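Romudby, 4 Sep 2026. Open day at Cimik, notes typed on the train so excuse the state of them.

Got in by the side door, queue already past the bikes. Badge, coffee (weak), then straight through to the hose and fittings rooms. Arna line first. Noisy! They say 2,337 lengths went out in March, mostly to Guimarães, short stuff for pumps and drains. Passed a few samples round. Ribbed hose is lighter than I expected, bends nicely, springs back if you let go. Smooth one dosen't, kinks straight off.

Then the white tables, much quieter.
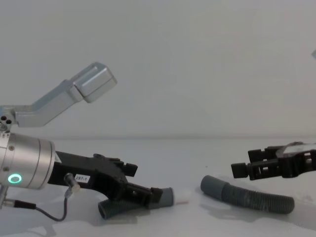
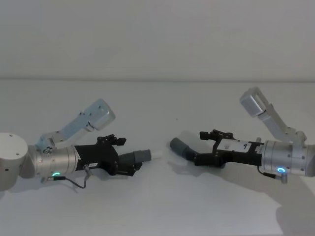

Cremilda Macedo thought the samples were the best bit but would have liked the bend radius printed on the bags, as she'd had to ask for it at 3 different desks. Fair point. I never got the figure either.

Missed the moulding talk, room full. Sandwiches gone by one. Price list is at the front desk if your going tomorrow, take the grey one, the other is last years.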